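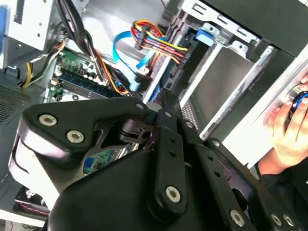

*Wrist camera, gripper inside the PC case.*

March, 4.40 pm

Second day with the Pimberg gripper on the arm at Henville. The linkage is bulkier than the Biwott one and it blocks a lot of the wrist view — bolts and plates over most of the lower half, with a bit of green board showing through a gap. I can still see the blue memory module and the drive bays, so it will do for now.

Did 22 approaches into the case. 19 were fine, the other three I stopped by hand when the fingers got too near the cables. Dropped the closing speed after the seventh and left it there.

The Biwott fingers are thinner and I prefer them for the blue data cable. The Pimberg holds a drive better. Wrote both down for the Cluvthorpe report.

Tomorrow: move the camera mount up 7 mm and run the same set again. Order more hex bolts.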